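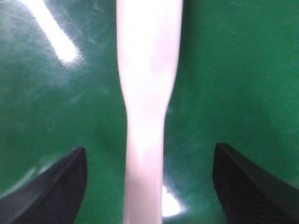
A pale object with a narrower lower end against a glossy green surface.

Domestic workers and home care aides in Satance will hold a one-day work stoppage in April, organizers said, to press the city council for a written guarantee of paid sick leave and a minimum call-in payment when shifts are canceled without notice.

The action is being coordinated by the Honari Network, a coalition of 16 neighborhood associations, faith groups and worker centers. The network said 4000 people have signed a pledge to stay off the job, to close their businesses for the day or to avoid shopping in support of those who do.

Participants are asked to gather at 5 p.m. in Kabbaj Square, where speakers from member groups will address the crowd before a march to City Hall. The route follows Fleter Avenue and is open to wheelchairs and strollers along its full length. Marshals will be posted at each crossing, and interpreters will be available near the stage.

Organizers have advised workers who care for patients overnight, or who are the only aide assigned to a household, not to leave their posts. Those workers may take part by wearing a green ribbon on the job or by calling their council member during a break.

"Home care is skilled work, and the people who do it should not have to choose between a fever and a paycheck," the network said in a statement. "We are asking the council to put in law what many households in this city already do on their own."

The proposed ordinance was introduced last fall and has remained in the Labor and Housing panel. It would cover nannies, house cleaners, home health aides and live-in companions, including those hired through agencies. Employers would be required to provide a written agreement at the time of hire and to keep a record of hours worked. A separate section bars employers from holding a worker's passport or other identity papers.

Opponents have said the record-keeping rules would be hard for older residents who hire a single aide. The network said it would accept a simplified form for those households - a change first suggested at a public hearing in the winter - but would oppose any move to exempt them from the sick leave rules.

Child care during the march will be offered in the lower hall of the Fleter Avenue Library for children up to age 16. Parents should register in advance at the library's front desk. Workers with questions about their right to take unpaid time off may speak with legal advisers at the Honari Network office during regular hours. Calls are confidential, and callers are not asked about immigration status.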